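Automotive Restoration I
Unit 6: Carburetor Removal, Cleaning and Reassembly
Course handout, revised April 2023
Instructor: Jianhua Fu

Purpose of this unit

Students entering Unit 6 have completed the ignition and cooling sections and should be able to tell a fuel problem from a spark problem. This unit covers the removal, cleaning and reassembly of a single two-barrel carburetor of the kind fitted to many American cars and light trucks before fuel injection became standard. The shop uses the Jakier 400 as its teaching unit. Students working on their own vehicles may bring a different carburetor, provided that a rebuild kit and a printed diagram for that exact model are in hand on the first day of the unit.

Reading before the first session

Read the chapter on fuel metering in the course text and review your notes on manifold vacuum. You should be able to explain, in your own words, what each of the following circuits does: float, idle, main metering, power, accelerator pump and choke. A short oral check will be held before tools are issued.

Identification

A carburetor that has been on a car for fifty years may not be the one it left the factory with. Find the tag or the stamped casting number and write it down before ordering anything. Kits are sold by number, and two carburetors that look alike from the outside may take different gaskets, needle seats and pump cups. If the tag is missing, measure the throttle bores and compare the air horn with the drawings in the Skemitz parts catalog kept in the tool room.

Removal

Disconnect the negative battery cable. Allow the engine to cool fully. Remove the air cleaner and cover the carburetor throat with a clean rag. Label every vacuum hose at both ends, using tape and a marker, and sketch the linkage with the return spring attached. Use two wrenches on the fuel line fitting, one to hold the inlet nut and one to turn the flare nut. Catch spilled fuel in the metal pan and empty it into the approved container at once.

Lift the carburetor straight up and keep it level, as the bowl will still hold fuel. Block the manifold opening immediately. A washer dropped into an open manifold can mean pulling the cylinder head.

Disassembly

Work over a tray with a raised edge. Remove the air horn screws in a crossing pattern and note which are longer. Turn each idle mixture screw in gently until it seats, counting the turns, and record the figure before backing it out. The pump discharge check ball is small and will roll; turn the body over into your hand to recover it. There are 14 loose parts in the Jakier unit, not including screws, and all of them should be accounted for on your worksheet before cleaning begins.

Do not remove the throttle plates. Their screws are staked at the factory, and the plates are difficult to center again without practice.

Cleaning

Metal castings go into the parts washer. Rubber, leather, plastic and the float do not. Rinse, then blow out each passage with low-pressure air, wearing eye protection. Jets are cleaned with solvent and a soft bristle only – a wire will change the size of the opening and spoil the mixture. Surfaces that remain stained after cleaning are acceptable. Surfaces that are pitted or warped are not, and should be shown to the instructor. 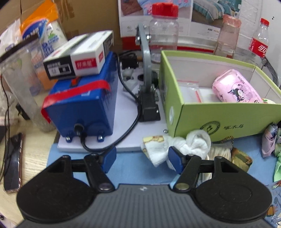
Reassembly and float setting

Lay the new gaskets beside the old ones and compare every hole. Kits often include gaskets for several versions, and the wrong one may block a passage while appearing to fit. Install the needle and seat, then the float, and set the level with the gauge supplied in the kit. Bend the tang only, never the float arm itself, and keep pressure off the needle tip while doing so.

Tighten the air horn screws evenly. Work the throttle by hand and confirm that the pump lever moves freely through its travel.

Installation and adjustment

Fit a new base gasket, reconnect the linkage and lines, and check for leaks before starting. With the engine warm and the choke fully open, set curb idle at 800 rpm on the shop engine, then adjust the mixture screws for the highest steady vacuum reading. Return the idle to specification afterward. On a student vehicle, follow the figure in its service manual.

Assessment

Unit 6 is graded on the worksheet, the oral check and a running demonstration. Students may attempt the demonstration up to 3 times. Worksheets are submitted to Jianhua Fu at the end of the final session and are returned with the unit grade.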